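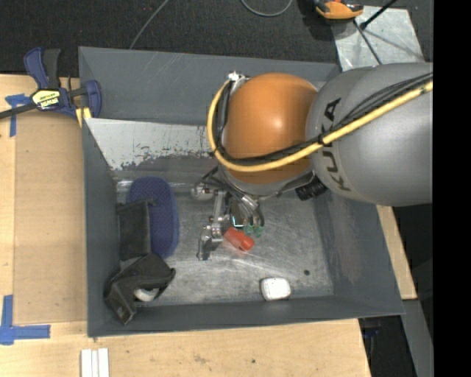 Chapter 6: When the Arm Stops in the Bin

Filed under: Textbooks > Industrial Automation > Faults and Safety

By Ghada Saab — January

A robot that picks parts from a metal bin spends most of its working time very close to something hard. The walls do not move, the floor does not move, and the fingers must come down between them again and again. In the earlier chapters we looked at the robot in open space, where a small error in position has little effect. In this chapter the same small error becomes a fault.

We begin with one case, and we return to it in every section. The cell was built at Nondcombe for a company called Smits, to sort mixed small parts. It ran for 1,712 picks without a stop. On the next pick the gripper came down too low, one finger tip pressed on the bin floor, and the arm halted with a torque fault. No person was hurt. The damage to the cell was a bent finger tip and a cable with a worn cover.

The fault itself was simple. What happened after it was more serious, and this is the reason I chose the case for teaching. The operator read the message, pressed reset, and the arm tried the same move again. It faulted again. On the third try the operator put a hand inside the bin to move the part away, while the drives still had power. The arm stayed where it was. The report from Dernbridge, the firm that looked into the event, calls this the most important minute of the day, and I agree with it.

6.1 What the report found

The report lists 4 causes. The first is the bin. It was held to the table by a bar clamp, and the clamp had become loose. The bin had moved toward the robot and one side was raised by 2 millimeters. The height of the floor was a fixed number in the program, so the program did not know about this.

The second cause is the shape of the parts. A thin cylinder lying at an angle gives the camera a poor edge to measure, and the software, named Eler, chose a grasp point lower than the true one. Alone this error was too small to matter. Together with the raised floor, it was enough.

The third cause is the cables. On many arms the cables run along the outside of the link and make a loop around the joint, with ties to hold them. The loop must be long enough for the wrist to turn, but a long loop can also touch the wall of a bin. At Nondcombe one tie was missing. The cable rubbed on the rim, and the extra pull made the torque reading noisy for several days. The maintenance team saw the noise and raised the alarm limit — a decision we will study with care in section 6.3.

The fourth cause is the reset procedure. It was one line on a card, and it said only "clear fault and continue."

6.2 Before you reach inside

Learn these steps now, before the theory. You will need them in the first laboratory session.

1. Press the emergency stop. A program pause is not enough, because the drives can still have power.
2. Lock the main switch in the off position and keep the key with you.
3. Look at the fingers. If a part is held, support it before you release the air.
4. Check the clamp, the bin and the cable ties, and write down what you find.
5. Read the fault code again and compare it with the log. Reset only when you can name the cause.

Some students find step 5 too slow. In a busy plant it does feel slow, and I also have pressed reset too early in my life — more than one time. In the laboratory you will be asked for your written cause before the key is returned to the switch.

Section 6.3 starts with the torque signal from the Nondcombe arm and shows how the alarm limit was set.

We use cookies to remember your reading position. Accept | Manage settings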